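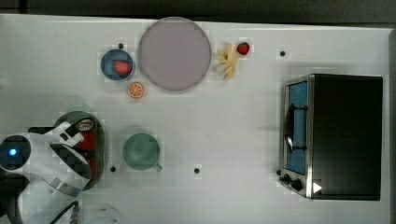 Careers > Open calls > Tabletop kitchen tasks

Call for participants: tabletop kitchen tasks

Werkimum is looking for 55 adults to take part in a study of how people set out and clear small kitchen items. The work is done at a white table with a toaster oven on the right and a selection of props: a large round plate, a small blue bowl, a green cup, a dark green tray, and fruit such as strawberries, a banana and an orange slice.

What you will do

Each participant attends 2 sessions of 3 hours. You receive a printed card with a target layout, move the items by hand until the table matches the card, and then return them to their starting positions. Between layouts you fill in a short form on the order you chose and any item you had to move twice. The oven stays off during all sessions. Nothing is cooked or eaten.

Requirements

- Age 18 or over
- Able to sit or stand at a table for the length of a session, with breaks
- Normal or corrected vision; able to tell red, green, blue and orange apart
- No cooking experience needed
- Not a current employee of Werkimum or Bakos

Left-handed applicants are encouraged to apply. Remove rings and bracelets before the session.

Payment

Participants are paid $500 after the second session. There is no partial payment for a missed session, but one change of date is allowed - please give us two days' notice.

How to apply

Send your name, a daytime phone number and your preferred hand to Naveen Khurana, study desk. Applications close Jul 13, 2024. Sessions run through September. Questions about access to the building go to Malou Sveinbjörnsson.

Contact | © Werkimum | Back to top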